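The Long Hour Over a Short Cut
Learning to sew by hand, by foot pedal and by patience

November 26, 2018

Most people who sign up for the evening sessions at the Eltville skills lab already know how to tie a surgeon's knot. They learned it on a strip of foam, or on a pig's foot, or on the handle of a kitchen drawer. Patricio Montes asks them to forget how quickly they used to do it.

At the console the fingers are in loops and the eyes are in a viewer, and the thread gives nothing back. You can't feel it tighten. You watch it tighten, or you break it.

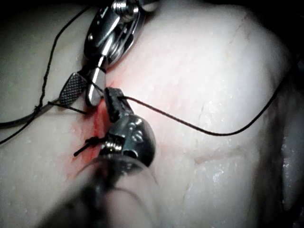
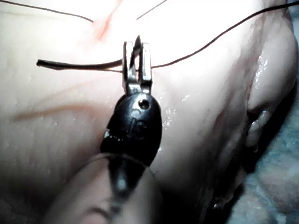
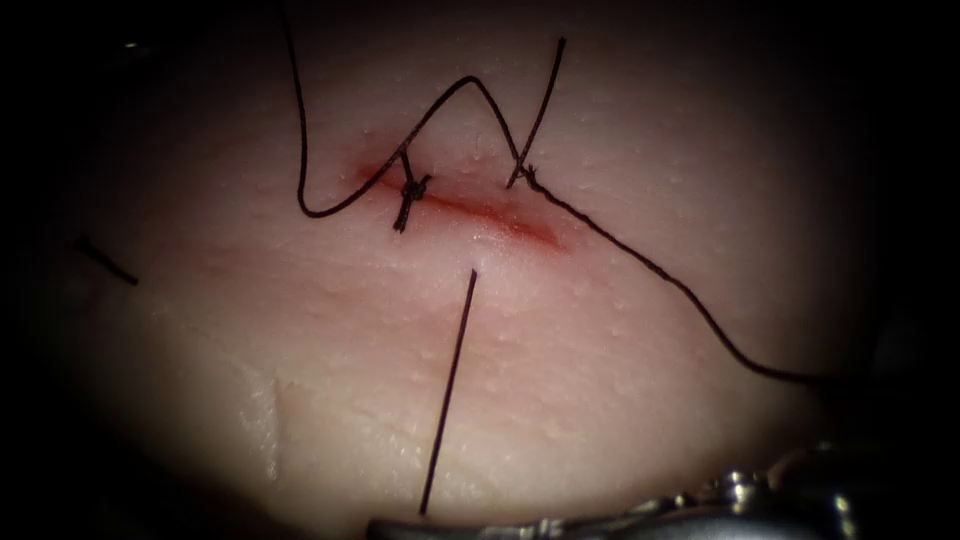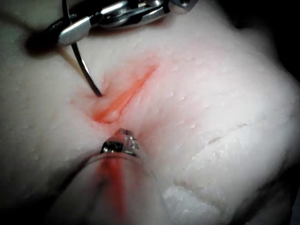

Suturing practice on pale, skin-like material, with needle, black thread and a short red-stained cut.

Montes has taught suturing for 7 years, the last four of them in Eltville, in a low building behind the county nursing school. Before that he was a scrub technician, and he still lays out a table like one. Needles go on the left. Spare thread is cut to length before anybody sits down. He does not allow coffee past the second door, and he has sent a department head back out to finish hers.

The first session is all needle. Trainees pick it up, pass it from one side to the other, turn it and put it down. They do this for 40 minutes, and a few of them get visibly annoyed. A curved needle wants to travel along its own curve, and a beginner tends to push it straight, which drags the hole open and bends the point. Montes wants to see the wrist turn and the needle follow.

"If you're pushing, stop," he says. "Let go, take it again, and look at where you're holding it."

Where you hold it takes up a good part of the second session. Too close to the point and there isn't enough needle left to come out the other side. Too close to the thread end and it swivels. He teaches a grip a little past the middle, then has people try it wrong on purpose so they know what the swivel looks like.

Thread comes third, and thread is where the tempers go. A long tail gets into everything. It loops over the instrument you aren't watching, lies down across the cut, or slides under the knot you were about to close. Montes has his students cut it shorter each week until they complain that it's too short to tie, and then he gives them back an inch.

The pads themselves are a small subject of argument. Eltville buys from a supplier called Ullix and went through 100 of them between April and the start of the fall term. A fresh pad is the easiest to work on. After a few rows of stitches the old holes begin to give, and a stitch placed too near one will pull through. Some instructors throw a pad out at that point. Montes keeps his in a bin marked HARD and brings them out in the last week.

"Patients don't come fresh either," he says.

The lab's log lists 1160 completed practice closures since the evening course opened. Each has a line for spacing, a line for knot security and a box for remarks. The remarks are short. "Edges rolled in." "Second throw backward." "Better." One from last winter reads only "Go home, eat."

Spacing is the part a visitor can judge. Good stitches sit at even distances and the edges of the cut meet without puckering. Pull too hard and the material bunches up under the knot. Leave it slack and a gap shows between one stitch and the next. Montes checks by tilting the pad under a desk lamp and looking along it from the end, the way a carpenter looks down a board.

Knots he tests with a blunt hook. He slides it under the loop and lifts, and if the knot slips he says so and the trainee cuts it out. Cutting out counts as practice too - there is a tidy way to do it, close to the knot, with the short end held so it doesn't vanish into the wound.

The spring course will run on Tuesday evenings at Eltville, with a second group planned at the Hondo campus if the room is ready. Each group takes eight. Trainees bring their own notebooks, and thread is supplied.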